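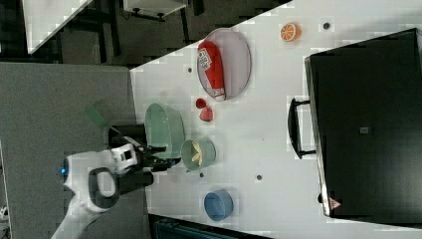 Tisch nach dem Frühstück abräumen, Schritt für Schritt

Kurz und knapp, muss gleich weiter. Geht um den Tisch, auf dem alles gleichzeitig steht: Schalen, Teller, Tablett, Obst, Ketchup, Mikrowelle daneben. Bei uns in Flondenley jeden Morgen dasselbe.

Man braucht:
feuchtes Tuch, trockenes Tuch
eine Dose mit Deckel fürs Obst (meine ist von Sowa, geht jede)
das große Tablett, falls vorhanden

1. Obst zuerst
Bananenscheiben und Erdbeeren raus aus den Schalen bzw. vom Tisch, ab in die Dose. Bananen werden schnell braun, ein Spritzer Orange drüber hilft ein bisschen. Dose in den Kühlschrank, am selben Tag aufessen. Was matschig ist: Biomüll.

2. Flaschen
Ketchup zuschrauben, Hals abwischen, Kühlschranktür. Nicht liegend lagern, sonst kleckert es beim nächsten Öffnen.

3. Schalen stapeln
Reste vorher auskratzen. Größte nach unten, kleine runde rein. Flache ovale Teller extra, die kippeln im Stapel. Besteck und Pfannenwender obendrauf, höchstens 5 Teile.

4. Alles aufs Tablett
Einmal laufen statt dreimal. Schweres in die Mitte. Hoher Rand ist Gold wert, wenn mal was rutscht.

5. Spülen
Kunststoff bei max. 70 Grad in die Maschine, oberer Korb. Steht kein Spülmaschinensymbol drunter, von Hand. Erdbeerflecken gleich mit kaltem Wasser abspülen, später wirds mühsam.

6. Mikrowelle
Stecker raus. Oben abwischen, Tuch gut auswringen, nichts in die Lüftungsschlitze. Griff nicht vergessen, der klebt immmer. Auf dem Gerät nichts abstellen, auch wenn der Platz verlockt. Aufkleber mit Warnhinweisen dranlassen und nicht schrubben.

7. Tischplatte
Weiße Platten: erst Krümel weg, dann feucht, dann sofort trocken hinterher. 2 Tücher, nicht eins. Bei Obstsaft etwas Spülmittel, einwirken lassen. Kein Scheuerpulver, gibt matte Stellen.

Nachtrag: Tablett auch von unten abwischen, hatte ich oben vergesen.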